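Pranbridge Robotics Service
About Us
Our Work | Our People | Service Agreements | Contact

Pranbridge sets up, maintains and repairs two-arm tabletop cells for schools, training centers and small manufacturers. The company was founded in Bustia by Ieva Paju and Aleksi Heiskanen and moved to its present workshop in December of its second year. Our reference cell, known in the company as Avon, is the machine on which every procedure we offer is first written and tested. 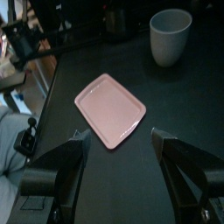
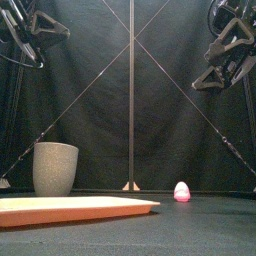
Gripper and tabletop work on the Avon cell

A service manual should be written at the machine it describes, in the view of Nomvula Nel, who asked that this page say so plainly. The manuals she had received before becoming a client listed every part and gave no order of work. Her remarks led us to rewrite the Avon procedure from the first step, and the version now in use dates from June 2023.

How the Cell Is Looked After

Setup begins with the frame. The rail and uprights are squared, the bracing cables are brought to even tension, and the fittings are checked again after the cell has run for one full shift. The arms are mounted only when the frame has been signed off.

Each gripper is then adjusted separately. The technician checks that the fingers close parallel, tightens the finger screws to the value on the cell card, and confirms that the cable has enough slack for the full travel of the wrist. A cable that pulls at the end of its travel is rerouted before any further work is done.

Trial runs use light household articles such as cups and small trays. Their rims and rounded corners show a misaligned finger sooner than a test block does. The cell must complete 600 cycles without a dropped article before it is released to the client.

Routine visits follow every 7 weeks. Finger pads are replaced in pairs. The mat is cleaned and examined for wear, and the cameras are realigned if an arm has been removed. Faults are entered in the cell log by the person who found them, and the log stays with the machine.

Repairs

Most repairs are carried out on the client's premises. Arms that require a new joint or wiring harness are returned to our workshop, where Mārtiņš Stankevičius is responsible for the repair bench. Our stockroom holds 293 catalogued parts, including complete finger sets for all three cell sizes we support.

Training

Client staff may attend the Priedītis course, taught by Kwabena Quansah over three days at our workshop. Participants remove and refit a gripper, replace a cable and complete a log entry to our standard. Places are reserved first for clients holding a current service agreement.

Requests for service should state the cell number and the date of the last log entry.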